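Storitix Currency Notices

A tidy-ish collection of central bank notices about banknotes and coins being pulled from circulation, put together by Kwabena Essien and Etornam Tsikata. Last updated 3/11/20.

What's in it

There are 1,567 notices, one per row, from 58 issuing authorities. Each notice tells the public that some piece of money will stop being money, and when, and what to do about it. The what-to-do part is usually the longest and the least clear.

The files are plain CSV, UTF-8, with a header row. The main one is notices.csv. A second file, extensions.csv, holds the 157 cases where the authority announced a deadline and then moved it. Several moved it more than once, and one moved it back -- we kept all of those as separate rows and linked them by notice_id.

Columns

notice_id: ours, means nothing outside this project
authority: the issuing body, in English
denomination: face value as printed, no conversion
announced: date of the notice
last_tender: last day a shop has to take it
last_exchange: last day a bank has to take it, or "open"
reason: one of counterfeit, redesign, redenomination, hoarding, wear, unstated
text: the notice itself, translated if needed

"Unstated" is the most popular reason by a comfortable margin. Please resist the urge to fill it in from newspaper coverage. We tried that in an early version and ended up with three reasons for the same note, all given with great confidence.
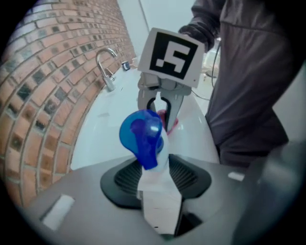
Where it came from

Most of the text was collected from public gazettes and bank websites using Drerov, our scraper, which lives in its own repository and has its own problems. Older notices came from the Amegashie scans, a set of gazette pages that Etornam typed up by hand over one long April. Her typing is better than the printing was.

Known problems

Dates before the switch to digital gazettes are sometimes the date of printing and sometimes the date of signing. The date_basis flag is supposed to say which. It is blank more often than we would like.

Coins are badly covered. Authorities seem to find it embarrassing to write a formal notice about a coin worth less than the paper, and a lot of them just stop making it and wait.

We checked a sample of 100 rows against the originals. Four had the wrong last_exchange date, and all four have been fixed. Draw your own conclusions about the rest.

Using it

Free for any purpose with credit to Storitix. If you load the file with Storkier, set the date format to day-first or it will quietly move a good share of the deadlines to other months.

This is not legal advice. If you have a drawer full of old notes, call the bank that issued them.

Corrections go in the issue tracker, with a link to the gazette page. "My uncle remembers it differently" has been submitted twice and closed twice.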